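Guvo Canvass, field set-up guide
Section 4: Loading a walk list

Do section 3 first. If the tablet isn't signed in to your campaign none of this works and the error you get is useless ("List unavailable").

Need: tablet charged past 60 percent, wifi, your turf code. Turf code comes from the field office, not from Guvo. We can't look it up for you.

4.1 Pulling the list

1. Open Guvo Canvass. Tap Lists, then Add.

2. Type the turf code. Capitals matter. Zero and letter O get mixed up all the time, check that before calling.

3. Pick the precinct. Turf that crosses a line shows up twice, e.g. Thibodeaux East and Thibodeaux West. Pick both.

4. Tap Download. Leave the screen on. Big lists take 14 minutes on slow wifi, apartment turfs longer.

5. When the bar goes green open any one address and make sure you see voter names under it. Names missing = download didn't finish. Delete, start over from step 1.

Note: the list lives on the tablet after this. No signal needed at the door.

CAUTION: Do not download the same turf to two tablets unless you mean to split it (see 4.3). Both will sync and the later one wins. Answers from the first tablet are gone and we can not get them back.
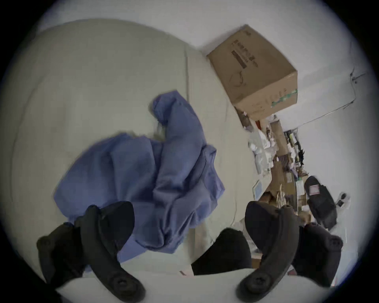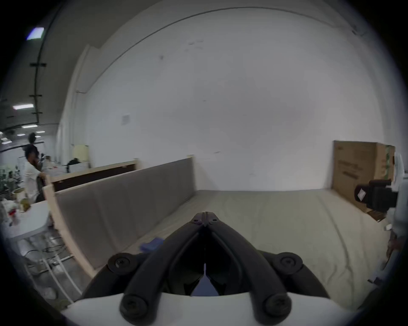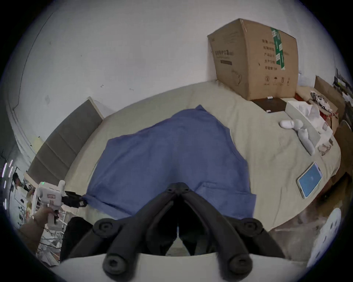 4.2 Setting the script

1. Lists, long press on your turf, Script.

2. Choose Persuasion, Turnout or Ballot Measure. If your campaign wrote its own it's at the bottom under Custom.

3. Turn on Early Vote Prompt if your state has early voting. Off by default. Should probably be on by default, it's on the request list.

4. Read the script through once on the tablet. Long questions get chopped after 42 characters on the small model, so if the end of a question is missing, tell whoever wrote it to shorten.

5. Save. Script locks once the first door is logged. To change after that you need an admin login.

Note: Spanish scripts load seperately. Same menu, tap the globe.

4.3 Splitting a turf

Two canvassers, one street. Use this and not a second download.

1. Open the turf on the first tablet. Menu, Split.

2. Odd/even, or by street. Odd/even is quicker. By street is better for anything with cul-de-sacs.

3. A short code comes up. Enter it on the second tablet under Lists, Add, Shared. Code dies after 60 minutes.

4. Check that both tablets show different addresses.

CAUTION: don't re-split after doors are logged. Sync first, then split whats left.

4.4 Syncing with Traria

Only for campaigns that keep their voter file in Traria. Everyone else skip to section 5.

1. Settings, Connections, Traria. Paste the key.

2. Set sync to End of Shift. Live sync eats the battery.

3. Run a test with one door marked Not Home. Should show in Traria in a few minutes.

Dudov exports still work but only as a one-way upload, and they go away in July. Move over before then if you have a primary coming up. Old Dudov tags (lean, strong, refused) carry over, notes don't, so export your notes to a spreadsheet first.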